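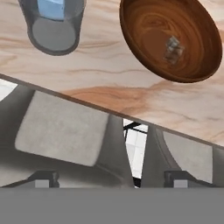

The Kemico is a small stainless fermenter for people who brew beer at home and don't have a garage or basement to do it in. I bought mine from Borkitz, a homebrew shop in Ustlow, for $282, and I have put four batches through it. Before that I used a plastic bucket with a spigot. Space is the main reason to look at one of these. You need a flat surface that can take the weight of a full vessel and still leave you room to work. A wooden tabletop like the pale one shown, with space for a gray cup to catch samples in, is plenty.

What you get

The box holds the vessel, a lid with a silicone gasket, four lid clamps, an airlock, a rotating racking arm, a ball valve, and a stick-on thermometer strip. There is also a 530 ml sample flask, and I didn't expect to use it much but I do. The instruction sheet is one page, printed on both sides. It covers assembly and cleaning and says almost nothing about brewing, so a first-time brewer will need a book or a patient friend.

Capacity is given as two gallons. In practice you want to leave headspace, so I fill it to the lower weld line. After losses to the yeast cake I get 12 bottles and part of another one.

Setting it up

Assembly took me half an hour, mostly on the valve. The threads need tape and the tape isn't included. I filled it with plain water and left it overnight, and there was a slow drip from the racking arm in the morning. Another turn with a wrench fixed that. Do the water test. You do not want to find the drip with wort in there.

The lid clamps are stiff when new. They have loosened up some, but I still use both hands.

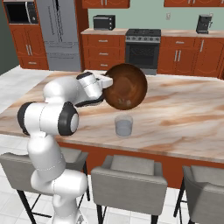 Can you ferment a lager in it?

You can, as long as you have a fridge tall enough to hold it with the airlock in place. There is no cooling coil and Kemico doesn't sell one for this size. I have stuck to ales and kept it in a closet.

Brewing with it

My first batch was a pale ale from extract and it went fine. The second was the Ametepe brown ale kit, also from Borkitz, which comes with steeping grains. Fermentation was active within a day and the airlock kept up with it. My third batch, a wheat beer, pushed foam up through the airlock and onto the lid. That was my fault for filling it too high. For anything with a lively yeast, use a blowoff tube for the first few days. The lid hole takes a standard stopper, so any tube that fits a stopper will work.

The racking arm is the best part. You turn it to sit above the yeast, open the valve, and clear beer comes out. With the bucket I always picked up sediment in the first couple of bottles and the last few. With the Kemico only the last one is cloudy.

The thermometer strip reads three degrees higher than my probe thermometer. I peeled it off after the second batch and tape the probe to the side under a piece of foam.
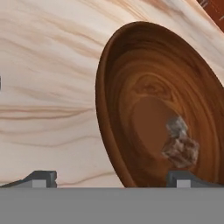
Cleaning

Stainless is easier to live with than plastic. It doesn't scratch as readily and it doesn't hold on to the smell of the last beer. I rinse it right after bottling, fill it with hot water and brewery cleaner, and let it sit for an hour. The krausen ring wipes off with a soft cloth.

The valve is more work. It comes apart into three pieces and you should take it apart every time, even when it looks clean. After batch two I skipped this step and found a brown film inside when I finally opened it up. The beer tasted all right, but I wouldn't count on that again. The seals are small and easy to lose down a sink, so do it over a bowl.

The lid gasket picks up hop smell. I soak it separately and let it air out on a rack between batches.

What I don't like

The legs are too short. A bottle will not fit under the valve unless the fermenter is at the edge of the counter, and even then I attach a piece of tubing and put the bottles on a chair below. Two more inches of leg would solve it. Kemico sells leg extensions as an extra, and I think they should be in the box.

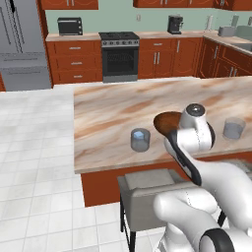 There are also no volume markings, inside or out. I measured mine by adding water a quart at a time and marking the levels on a wooden dowel, which I now sanitize along with everything else. At this price the marks should be etched in.

The handles are fine for an empty vessel. When it's full they dig into your fingers, so decide where it is going to sit before you fill it.

Worth buying?

If you brew small batches several times a year, I would say so. The beer is clearer, cleanup is shorter, and the vessel should last a long time. If you brew once each October for the holidays, a bucket does the same job for much less money. I plan to keep mine and will order the leg extensions before the next batch, a porter.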